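The Plates That Stayed

When the last tenants left the flat above the Kombo bakery, they took the good knives and left the dishes. Noeline Baxter has spent the first half of July deciding what to do about them.

Baxter runs Rastuscombe, a small lending library for tableware on the ground floor of a former dry cleaner's. People borrow plates, bowls and flatware for birthdays, wakes and block parties, and bring them back washed. The collection stands at 242 place settings, few of which match. She adds to it through donations and the occasional house clearance, and the bakery flat was one of those.

"People apologize for the colors," she said. "They come in wanting white. Then they see the orange ones on the shelf and go home with those."

The orange plates are the most requested thing she owns. They are round, with a wide flat rim, and they make plain food look better than it is. Potato salad does well on them. So does anything green. Baxter has 11 and would like more, but she has never found the maker's name and has stopped looking.

She is particular about how a table gets built. A color goes down first, then metal, then one large quiet piece that everything else can sit around. For the metal she likes gold-colored spoons, which turn up cheaply at estate sales because buyers worry about the dishwasher. They are right to worry. Hers are washed by hand and dried with a towel.
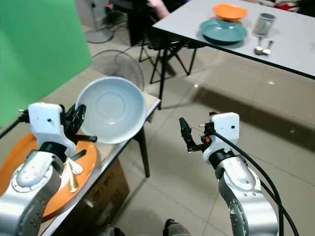

The quiet piece is nearly always a bowl. Pale blue-gray is the shade Baxter reaches for, partly because it goes with orange and partly because it doesn't fight with lettuce, noodles or fruit. Wide and shallow works better than deep for a shared table. Guests can see what's in it from their chairs, and the serving spoon doesn't slide down and disappear into the dressing.

Size is where borrowers go wrong. Abenezer Tefera, who cooks for a supper club called Dorari, used to order the biggest bowls on the list and then find that they left no space for the plates. His club eats at small side tables pushed together, and the tables have not gotten any larger.

"I lay it all out the day before, with nothing in it," Tefera said. "If I can't set down a water glass, something goes back in the box."

The boxes matter too. Rastuscombe packs everything in used cardboard, mostly from the grocery across the street, with dish towels between the plates. Bowls travel nested, largest at the bottom, and spoons go in a rolled napkin along the side. Baxter asks borrowers to keep the box under the table during the meal so that it is there when the clearing starts. Most breakage, in her experience, happens at the end of the night, when someone carries a stack to the kitchen and there is no room on the counter.

A deposit of $100 covers any order, and she has kept it only twice. Chips are forgiven. Chipped plates come off the lending shelf and go under flowerpots.

As for the dishes from the bakery flat, she has been through 153 pieces so far and kept less than half. The rest will be sold by the boxful from the front step on Jul 19, 2024, starting at nine. Bring newspaper for wrapping, as the shop is short of it.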